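Speaker notes: Small cases, hinges and cavities
Version 9/16/20, J. Trnka. Slot is 9 minutes plus questions.

Slide 1. Title
Say name, Umell, packaging and enclosures group. Thank Iveta Skála for the Prikivlow measurements. Go straight to slide 2.

Slide 2. Scope
The talk covers pocket charging cases for wireless earbuds. Over-ear cases are out. Battery chemistry is out; if asked, refer to the Bundidine session in August.
Three parts matter for today: the lid, the hinge, and the cavities that hold the buds. The charging board is treated as a fixed block of known volume.

Slide 3. Outer form
The elongated oval remains the usual starting shape. It goes into a pocket flat and has no corners to wear through a lining. The cost is internal: the ends of the oval are hard to use, and the battery normally ends up in the middle between the two cavities.
Do not get drawn into the round versus oval argument. There is a backup slide.

Slide 4. Open case
Leave this one up while going through the cavities. Give people time to look at it before talking.
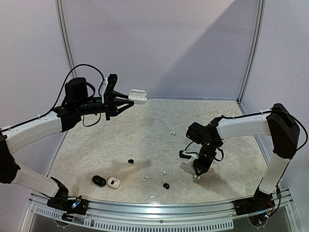
Fig. 2. White earbud charging case, lid raised, molded recesses in the interior.

Point to the recesses. They are shallow. A shallow recess makes the bud easier to pick out with a fingertip, and it puts more of the retention load on the magnets. A deep recess does the reverse and also collects lint. Our drawings went through three recess depths before the magnet supplier, Psarras, would sign off on the pull force.
Mention draft angle here. Most sink marks in the early Prikivlow parts were on the wall between the cavities, where the section is thickest.

Slide 5. Hinge
Pin hinge, steel, spring assisted. Requirement: the lid stays open unaided at any tilt up to horizontal, and closes without a gap on the long side.
Test count was 3000 open and close cycles per unit. Read the failure modes off the table. The main one was pin migration toward one end. The fix was a shoulder on the pin. Tooling was not changed.
Slow down on this slide. In rehearsal the pin and the spring were mixed up twice.

Slide 6. Surface finish
White shows denim dye and skin oil. Gloss hides oil better than matte and scratches sooner. We used a fine texture on the lower half and gloss on the lid, and the mismatch in shade between the two took longer to resolve than the hinge did.
Sample size for the wear survey was 400 cases. Iveta has the raw sheets.

Slide 7. Open points
Drop behavior with the lid open is not characterized. The lid acts as a lever on the pin, and the closed-lid results do not carry over.
Cleaning of the cavities: cotton swab, dry. Alcohol left haze on one of the trial resins. Name the resin only if asked.

Backup A. Round versus oval
Same internal volume, different thickness. Show the two cross sections and leave it there.

Backup B. Magnet pull force by recess depth
Units are newtons. The printed handout has the axis label wrong; say so before anyone else does.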